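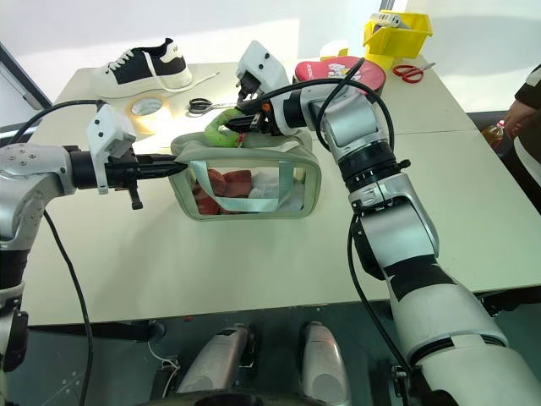

Reißverschluss in ein Täschchen einnähen: So klappt es bei mir

Vor dem Reißverschluss hatte ich jahrelang Respekt. Ich habe Kissen mit Hotelverschluss genäht, Beutel mit Kordelzug, einmal sogar eine Jacke mit Druckknöpfen, alles nur, um keinen Reißverschluss einsetzen zu müssen. Inzwischen nähe ich Täschchen am laufenden Band (meine ganze Verwandtschaft ist versorgt, ob sie will oder nicht) und schreibe euch mal auf, wie ich vorgehe.

Was ihr braucht

Außenstoff und Futterstoff, je zwei Rechtecke von 24 x 18 cm
einen Endlosreißverschluss, 30 cm, mit passendem Schieber
Stoffklammern oder Stecknadeln
Reißverschlussfüßchen
Garn, am liebsten in der Farbe vom Band

Ich nehme gern feste Baumwolle, für außen auch mal Canvas. Mein Lieblingsstoff ist der Pleneck von Gekside, der franst kaum und lässt sich super bügeln. Vom Reißverschluss kaufe ich immer gleich die große Rolle, da kann man die Länge selbst bestimmen und muss nicht überlegen, was zu welchem Projekt passt.

Schritt 1: Zuschneiden und bügeln

Bitte bügelt den Stoff vor dem Zuschneiden! Ich hab das früher weggelassen und mich dann gewundert, warum die eine Seite länger war als die andere. Bei gemusterten Stoffen kurz schauen, wo oben ist. Meine Füchse standen schon mal auf dem Kopf.

Schritt 2: Das Sandwich

Außenstoff mit der schönen Seite nach oben hinlegen. Reißverschluss mit der schönen Seite nach unten auf die obere Kante, Futter mit der schönen Seite nach unten obendrauf. Festklammern. Der Reißverschluss darf links und rechts ruhig 3 cm überstehen, das wird am Schluss abgeschnitten.
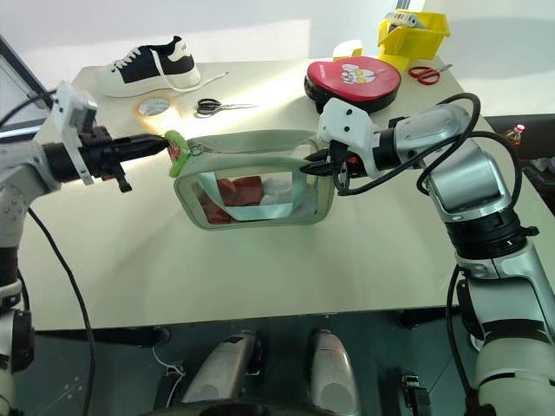
Schritt 3: Die erste Naht

Jetzt das Reißverschlussfüßchen einsetzen und mit Stichlänge 3 an der Kante entlangnähen. Ungefähr in der Mitte stoppe ich, lasse die Nadel im Stoff, hebe das Füßchen und ziehe den Schieber an der Nadel vorbei. Dann geht es ganz entspannt weiter, ohne die berühmte Beule in der Naht. Beide Stofflagen vom Reißverschluss wegklappen, bügeln und knappkantig absteppen.

Schritt 4: Die zweite Seite

Genau dasselbe noch mal auf der anderen Seite. Achtet darauf, dass die Seitenkanten auf einer Höhe liegen, sonst wird das Täschchen schief.

Schritt 5: Zusammennähen

Reißverschluss mindestens halb öffnen! Ja, ich habe das schon vergessen, und zwar 4 Mal. Dann Außenstoff auf Außenstoff und Futter auf Futter legen, rundherum klammern und mit 1 cm Nahtzugabe nähen. Unten im Futter eine Wendeöffnung von einer Handbreit lassen. Über den Reißverschluss nähe ich langsam mit dem Handrad.

Schritt 6: Wenden

Ecken schräg abschneiden, wenden, Ecken mit einem Essstäbchen ausformen. Wendeöffnung zunähen, Futter reinstopfen, noch mal drüberbügeln. An den Schieber kommt bei mir meistens noch ein Bändchen aus Stoffresten, dann lässt er sich leichter greifen.

Viel Spaß beim Nähen, und schreibt mir gern, welche Stoffe ihr genommen habt!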